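Kalell lässt Pappbecher künftig von Greifern sortieren
Beschäftigte der Frühschicht wechseln in die Kontrolle

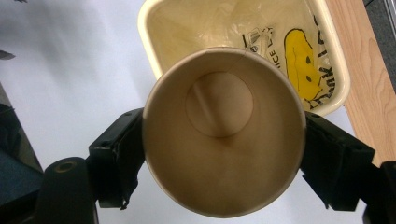 Der Verpackungsdienstleister Kalell stellt am Standort Brotar einen Teil der Handarbeit um. Ab Februar sollen Greifer mit zwei Fingern Einwegbecher aufnehmen und für den Versand bereitlegen. Bislang erledigen das die Beschäftigten an den Packtischen von Hand, in der Frühschicht ab 5.30 Uhr.

Die Bewegungen dafür geben die Beschäftigten selbst vor. Sie führen einen Greifer mit Kamera über den Tisch und fassen damit Becher und andere leichte Ware. Die Aufnahmen wertet der Softwareanbieter Onico aus. Bis Dienstag kamen nach Angaben von Kalell 1.023 Durchgänge zusammen, davon waren 1.012 verwendbar. Schwierig sind vor allem dünnwandige Becher, die bei zu viel Druck nachgeben.

Am Standort arbeiten 159 Menschen. Entlassungen soll es wegen der Umstellung nicht geben, das hat die Geschäftsführung dem Betriebsrat schriftlich zugesagt. Vier Stellen an den Packtischen fallen weg, die Betroffenen wechseln in die Kontrolle und die Nachfüllung. Der Lohn bleibt gleich, die Zulage für Akkordarbeit entfällt allerdings - darüber wird noch verhandelt. Der Betriebsrat fordert einen Ausgleich für mindestens ein Jahr.

Offen ist auch, wie lange die Kameraaufnahmen gespeichert werden. Eine Betriebsvereinbarung liegt im Entwurf vor. Demnach dürfen die Daten nicht dazu dienen, das Tempo einzelner Beschäftigter zu vergleichen.

Die Greifer liefert der Maschinenbauer Garrido. Zunächst wird nur ein Packtisch umgerüstet, über weitere will Kalell nach dem Probebetrieb entscheiden.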